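Slide 1 – Clusa, student project, June 2025
Say who we are and what the job is: two arms clear a table. We started in February with one task and now run 6.

Slide 2 – Cups
Go slow on this one. Clear plastic is hard for the camera, so mention the lighting changes. 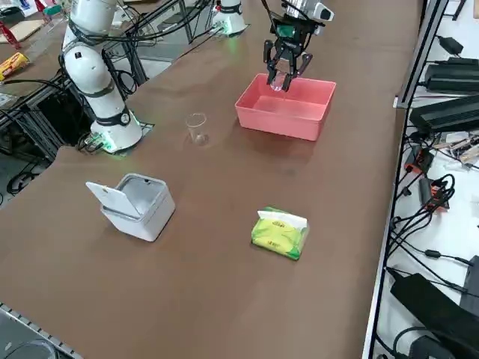

Cup task, one cup at the bin

Slide 3 – Tissue
Thin, soft things need a lighter grip. We have 3,979 recorded runs, and 181 are tissue only – not enough yet.
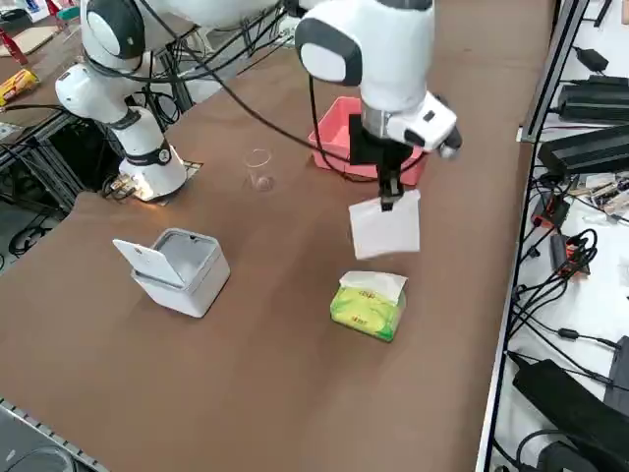

Tissue task, gripper closed on the top edge

Slide 4 – Start positions
Both grippers open before every run. Skipping this cost us around 4 days of data.

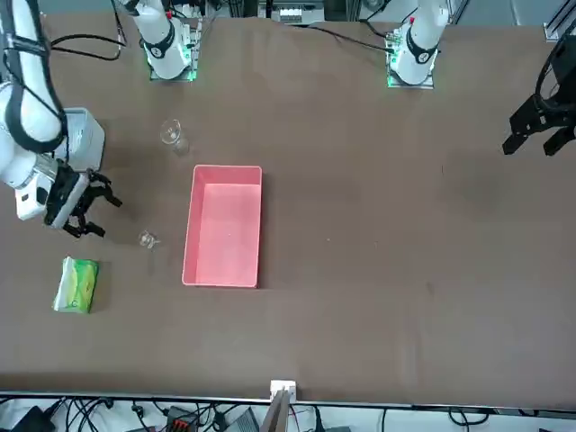

Stunura asked after the practice talk whether the start position could vary a little from run to run. Answer: yes, planned for the fall.

Slide 5 – Questions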